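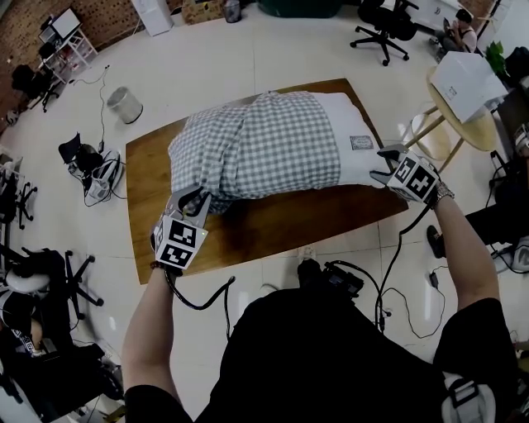

1 min read

Pillowcase sizing: bag style or envelope?
Household Textiles board

Putholm_54, Mar 13, 2024
Replacing our gingham cases. The Wullholm ones are 54 cm wide, cotton, open at one end. Pillow is the same width. Does a bag-style case need more slack than that?

grajales
Yes. Cotton shrinks on the first hot wash. Allow 4 cm on the width or you will be fighting it every time.

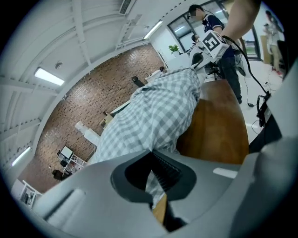

Also check the seam allowance. Worau quote the outside measurement, so the usable width is less than the label says.

wullfan406
Disagree with 4 cm. Too much slack and the case twists overnight. Two is enough if the cloth is pre-shrunk.

grajales
If. Most of it isn't.
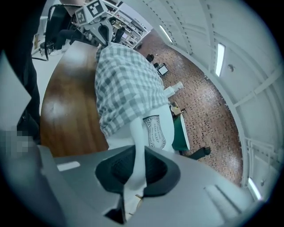

Thread count matters less than either of you think. Mine are 100 and they slide on without trouble. What does matter is telling the inner from the case: a white inner with a printed badge, EVERY SLEEP in dark lettering on that one, is easy to spot under grey check. Put the badge end in first and you can see when the pillow is fully home.
Posted by tickingstripe

Putholm_54
Badge end first noted. Ordering with 2 cm and washing at 40.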